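Veronica Crăciun
October 23, 2022

OK, small thread about the snack box, because I have now rebuilt my whole coffee corner around it and I'm a little obsessed!

Some background. We share a floor in Wondusville with the Sudton people, and for ages the drinks and sweets lived in a drawer. You'd open it for a coffee and get an avalanche of mint wrappers and one very old tea bag.

So I got a clear box with compartments and a lid that flips up. Everything goes in its own section, and you can see when something's running low from across the room. That last bit makes me way happier than it should.

Red wrappers at the front, shiny silver-and-red ones behind. I love how cheerful it looks on a pale tabletop.

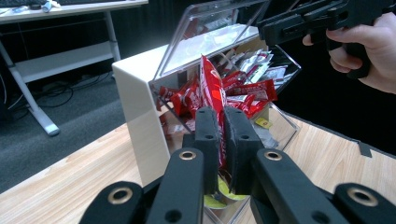 Lid up, one red wrapper on its way out!

Rules I've settled on so far. Tall skinny things stand or lie at the back. Small round things go in the front bit where little fingers and big fingers can both get at them. No chocolate near the window, ever (we learned that in the summer, RIP).

Someone asked if I sort by color or by type. Color! I tried type first and it was fine, very sensible, but color is faster to put away and the whole thing looks like a tiny candy store. Kadlec from upstairs says this is chaos. Kadlec keeps his gum in a coat pocket, so.

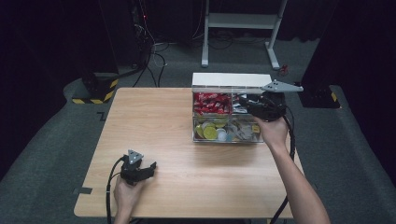
The front section is my favorite to fill. You just pour! No lining up, no stacking, give it a shake and close the lid. I do a full refill in 20 minutes now and that includes wiping the inside with a damp cloth, which you really want to do when it's empty, crumbs get into those corners like you wouldn't believe.

Coffee sticks were the hard part. They slide. You lay them down nicely and by lunch they're pointing every direction. I used to fight it with a rubber band, then I gave up and let them be a pile, and you know what, the pile is great. You grab one, you tear it, you have coffee.
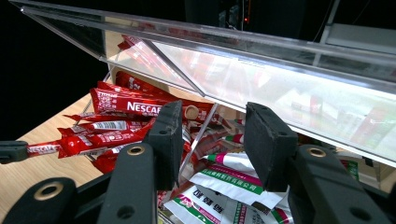 Nescafé on one side of the divider, the white stripy drink packets on the other.

Next project is the Dreludau shelf, the one with all the mugs. It's bad, you guys. I counted 90 sugar packets up there behind the mugs and I wasn't even at the back yet. Going in with a trash bag and a podcast.

If you have a snack box or a coffee corner, please post it, I want to see how you split up your sections!!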